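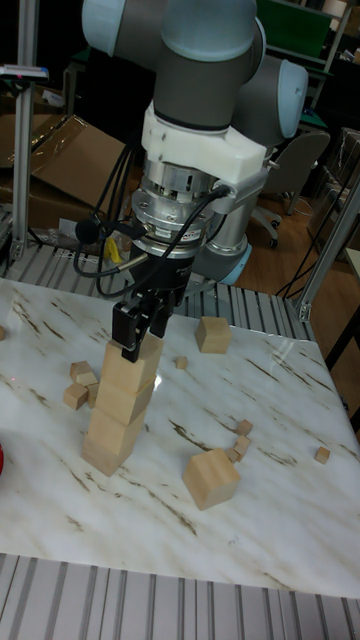

Four blocks up, and the whole thing has a bit of a lean to it.

Welcome to the block page! I've been making plain wooden cubes for a while now, and I still enjoy every batch.

The ones in the stack are light natural wood, no paint and no letters. I sand the edges just enough to be kind to little fingers, but I like a cube to still look like a cube. Each block in that tower sits a little off from the one under it, and I love that - a perfectly straight tower always looks glued to me!

The big cube up front is my favorite of the loose ones. Kids go for it first every time, and it makes a great base if you want to build something wider. The tiny ones are the ones you'll find under the couch in June.

I get a lot of questions about the tabletop too. It's a white marble pattern with thin brown and tan veins running through it, and I think the pale wood looks so pretty on it. My old green tablecloth made everything look like a poker night.

If you'd like a set, the mixed bag has 60 blocks in assorted sizes and costs 65 dollars, cotton bag included. Shipping is extra, and I mail things out myself, so give me a few days. Write to me, Anselmo Echevarría, through the contact form and tell me if you want more big ones or more small ones - I'm happy to swap a few around.

Page updated 17 September 2024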